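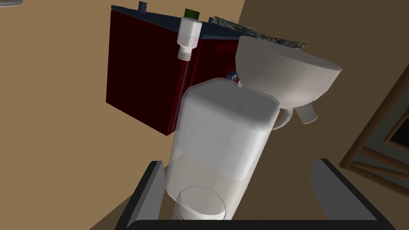 Stowing the galley for a passage

These notes apply to small vessels and to harbour craft used for exercises, where the galley is one worktop and a pair of lockers. Do the work alongside, before the lines are let go.

Jugs and pitchers

Empty them. A full pitcher moves its weight high up when the hull rolls, and a lid is no guarantee against spillage. Stow upright in a fiddled locker with the handle facing inboard. Plastic is preferred to glass. Tumblers may be nested inside if a folded cloth is put between each one.

Pans

Largest at the bottom, lids inverted. Fill any gap over 5 mm with a tea towel. Handles must not project past the locker door.

Drinking water

Keep a reserve apart from the main tank. On the Folska we carried 70 litres in cans, lashed low on the centreline, and rinsed the cans every May. Mark each can with the date of filling.

Drawers

Push-button catches wear. Replace any catch that opens under a light pull. Akden sell a brass pattern that takes an 18 mm hole, the same as most older fittings.

Knives

Blade guards on, in a closed drawer. Magnetic racks are for use in port only.

Night watches

Fill flasks before dark and wedge them in the sink. Red light only in the galley if the hatch is open. Ville Savolainen keeps the watch biscuits in a screw-top tub by the steps, so that the lockers stay shut until morning.

Revised June 3, 2020. Corrections to Oriana Carrasco.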